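# The Aswood Quilting Ruler Set

Four acrylic rulers, one carry sleeve and a set of stick-on grips, made by Karkden for people who cut a lot of fabric and would like the pieces to be the same size at the end as they were at the start.

We've stocked Aswood rulers since we opened the Bitville shop, and they are still the ones we use on our own cutting table. They aren't the cheapest. They aren't even the prettiest, as the lines are a shade of yellow last seen on a bathroom suite. Yellow does show up on both dark and light fabric, though, and after an evening spent hunting for a black line on navy cotton you may find you have warmed to it.

## What you get

- One long ruler, 6 x 24 inches, for strips and borders
- One square, 12½ inches, for trimming blocks
- One small square, 6½ inches, for tidying up half-square triangles
- One 45-degree triangle, for flying geese and for people who enjoy flying geese
- 16 stick-on grips
- A calico sleeve with a hanging loop

The markings are in inches, with eighths along every edge. There is no metric version. We asked Karkden for one and received a very nice calendar.

## In use

The acrylic is thick enough to run a rotary cutter against without the blade climbing over the top, provided you keep the cutter upright and your mind on the job. The long ruler will span a full width of quilting cotton folded once. If you fold it twice, check that your folds are parallel or you will get strips with a gentle V in the middle, and no amount of pressing will talk them out of it.
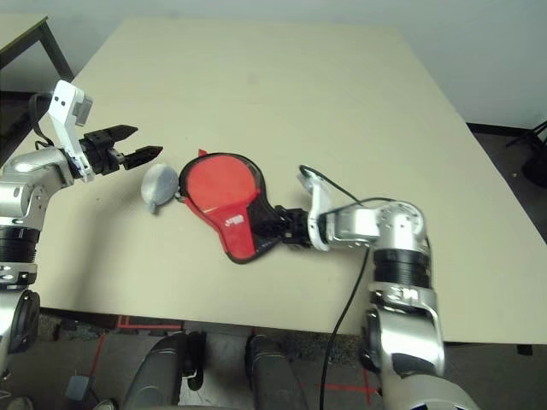
Put the grips on before you start, one near each corner and a couple down the middle of the long ruler. They are clear, so you can read through them, and they peel off again if you put one over the very number you need. Sixteen sounds generous. By the time you've lost one to the carpet and one to the cat, it is the right number.

For squaring up, we like the 12½ inch best. Lay the diagonal line along the seam, trim two sides, turn the block and trim the other two. The small square does the same job for little units, and it earns its keep quickly if you are making anything with stars in it. Our Garba sampler quilt has 131 half-square triangles in its border, an odd number that we have been asked about more than once. It was a design decision. It became a design decision on the last evening.

The set is happiest on a self-healing mat. You can use it on a kitchen worktop if you must, but the cutter won't thank you, and nor will whoever chose the worktop.

## Looking after them

Wipe the rulers with a soft damp cloth and a drop of washing-up liquid. Please don't use nail varnish remover or anything with alcohol in it, as the lines will cloud and then leave. Pencil marks come off with a thumb.

Store them flat or hang them by the holes. Don't lean the long one against a radiator. Acrylic has a long memory, and a banana-shaped ruler is only useful for banana-shaped quilts.

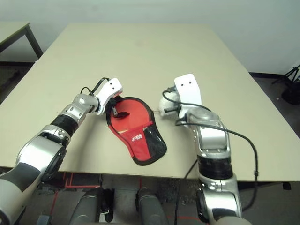 Small nicks along the edge do happen, mostly from setting the cutter off at an angle. Run a fingernail down each side every so often, and if you feel a snag, smooth it with very fine sandpaper wrapped round a bit of card. A deep nick will push the blade off line every time it passes, so at that point the ruler is best retired to drawing margins.

## Details

| | |
|---|---|
| Maker | Karkden |
| Range | Aswood |
| Material | Clear acrylic |
| Markings | Yellow, printed on the underside |
| Units | Inches, down to eighths |
| Blade size | Suits 45 mm and 60 mm rotary cutters |
| Handed | Numbered from both ends, so left-handers can stop sighing |

The 28 mm cutters will work too, but they sit low against the edge and your knuckles get rather close to events.

## Before you order

Please check that your long ruler from another maker agrees with these before mixing the two in one quilt. Printed lines vary in thickness, and some people cut to the outside of the line while others cut to the middle. A hair's width doesn't matter on one block. Across 200 of them it becomes a conversation with your borders. Pick one set and stay faithful until the binding is on.
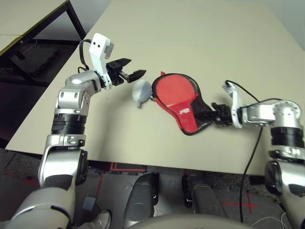
## Delivery and returns

We post orders within 7 days, usually sooner, in a flat box with stiff card on both sides. The box says "do not bend" in large letters, which most people along the way take as advice.

If a ruler arrives cracked, keep the packaging and send us a photo of the damage. We'll replace the broken piece and you needn't post it back. Unused sets can be returned in their sleeve for a refund. Used ones can't – we can always tell, there's lint in the sleeve.

Single rulers are available at the Bitville shop, along with spare grips. The triangle is out of stock on its own until May, but it is still included in the full set.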